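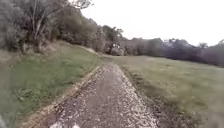

Gravel path along the bank – top up or leave it?
Tallgate Paths forum > Surfaces and upkeep

mudflap_19
I look after the path between the Evmont end and the open field, and I'm deciding what to do before June. The left edge still has its raised strip between the gravel and the grass, but the right side is just bare soil and flattened grass. The loose chips are mostly out at the margins, and the middle is darker and smoother. I have 500 dollars to spend. Would you add new stone or rake what's there?

oldculvert
Rake it. Pull the chips back to the middle and run a plate compactor over it. You'll spend a day and the rental fee.

penny_grades
I disagree. Raking loose chips onto a worn center gives you marbles on a hard floor. You need material with fines in it. We put 3 inches of crusher run on the Shemweta loop and it packed down well.

oldculvert
3 inches on a narrow path like that will spill into the field without an edge on the right. Then you're mowing gravel.

penny_grades
So put an edge in.

mudflap_19
Edging both sides is out of my budget. Skarlow quoted me 2,000 for steel, delivery included.

ditchlily
Is that pale line going up the bank toward the trees a path too? If water comes down it, I'd sort that out first. New stone will just wash.

mudflap_19
People cut up there, yes. I haven't checked it in heavy rain.

ditchlily
Check it before you order anything.

oldculvert
Agree with that. Still say rake.

mudflap_19
OK. I'll go out in the next big rain and post what I find. Does anyone know if Skarlow sells crusher run by the half load?

penny_grades
They did last year. Call the yard, the website is out of date.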